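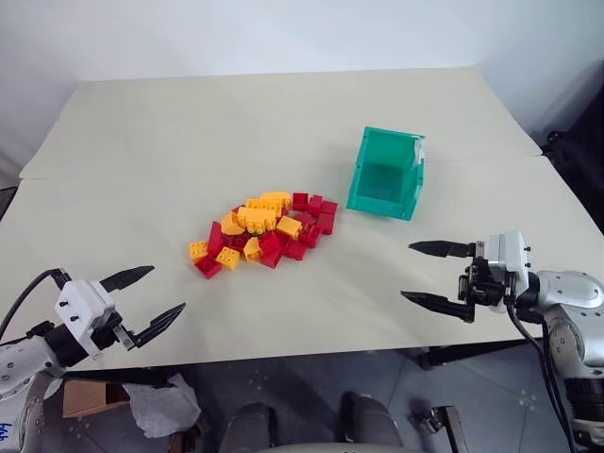

The bricks and the green bin, between the two arms of the robot.

A Morning With the Robot That Tidies Up

In September our children's science page was invited to an open day at the Varela workshop. It is a place where people teach robots to do small jobs with their hands. The robot which we visited has the name Plinda. Twenty children came, and I came too, with my notebook.

Maybe you think a robot at an open day must dance or speak. Plinda does not dance. Her job that morning was one you know very well from home: to take toy bricks from the table and put them in a bin.

Why is this a hard job?

For you it is easy. You see a yellow brick, your hand goes down, and the brick is in your fingers before you have finished thinking about it. A robot must do each part separately. First it must find one brick in the whole pile. Where does the red brick end and where does the next red brick begin? When two bricks of the same color lie together, this is a difficult question for a computer.

Then it must decide from which side to take the brick. Some bricks lie on their side, and the round studs point in every direction. If the robot takes a brick by a bad corner, the brick can slip and jump away. You can try this with your own bricks. Put on thick winter gloves, use only your thumb and one finger, and pick up one brick from a big pile without moving the others. I tried it at home and I was not very good.

What are the hands like?

The hand of a robot like Plinda is called a gripper. Each of her grippers has two long black fingers, and they open and close like the beak of a bird. Inside, the fingers have a pattern of small crossing lines. You have lines on the skin of your fingertips too, and they also help you to hold things.

The robot has a camera near the gripper, so it can look at the bricks from very close. When the arm moves fast, the picture from this camera becomes blurry. The same happens when you take a photo from the window of a car.

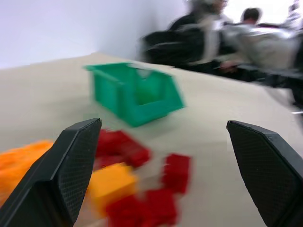
How does a robot learn?

The engineers at Varela use a computer program called Cemodano. A person shows the robot a movement, and the program saves it. Then the person shows it again, with the bricks lying in another way. For the brick job they had saved 234 of these lessons before our visit. It sounds like a lot, but think how many times you picked up a toy before you were two years old!

After the lessons the robot must try alone. It looks, it moves the arm down, and it closes the fingers. It needs to learn how to hold a brick, and also when to let it go.

At the table we had three rules. We had to stay behind the line on the floor, keep our hands away from the arms, and wait for the engineer before asking for another try. A robot arm is strong, and it does not always know that you are there.
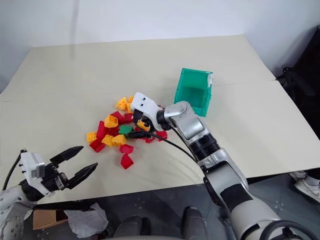
One girl asked if the robot likes yellow better than red. The engineer laughed and said no, the robot does not like or dislike any color. It chooses the brick which looks easiest to hold. A boy wanted to know if Plinda gets bored. She does not, and for this reason people want to give such jobs to robots: sorting screws, packing boxes, putting small parts in their places for many hours.

Words to remember

Gripper: the part of a robot that holds things.
Arm: the part that carries the gripper to the right place.
Program: the instructions that tell a computer what to do.

The next open day of the workshop will be in the town of Amell. Children can come with a parent or a teacher, and the doors open at 10 in the morning.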